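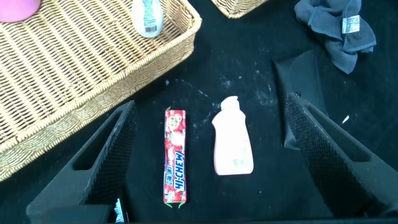 A strawberry Hi-Chew, a pink bottle and a woven basket, on a black tabletop that shows every speck.

In praise of the basket by the door
By Kartini Lubis

My mother kept a basket near the front door of our house in Ullcombe, and for most of my childhood I thought it was a sign of weakness. Tidy families, I believed, had drawers. We had a basket, and into it went keys, stamps, candy, hand lotion, the dog's second-best collar and any letter that looked as if it might want an answer.

I have a home of my own now, and I've tried the other way. In January I spent a whole weekend sorting our small things into 39 little labeled boxes (I was very proud of the labels), and by the end of the month my husband was asking me where the tape was, and I was asking him, and the tape was in a box marked "Mending" because I'd had a theory about tape. Into the closet they all went, and out came a basket.

What I like about a basket is that it forgives you. You can come in tired with a pack of candy in one hand and a bottle in the other and set them both down within a few inches of it, and that's very nearly tidying! Somebody will pop them in on the way past. A shallow one is best, I think, with a low rim, so things can't sink to the bottom and be lost until spring. Wicker is kind to look at, too, especially on a dark table, where the pale tan warms everything up.

I'll say a word against dark tables while I'm here. I love mine dearly, but lint and white dust settle on black like snow on a road, and I can wipe it before lunch and be ashamed of it by supper.

My sister, who is a drawer person, tells me a basket is only a pile with a handle. Mine hasn't even got a handle. She came to stay last year, though, and on the second evening I saw her drop her car keys in it without so much as looking down, and I poured her some more tea.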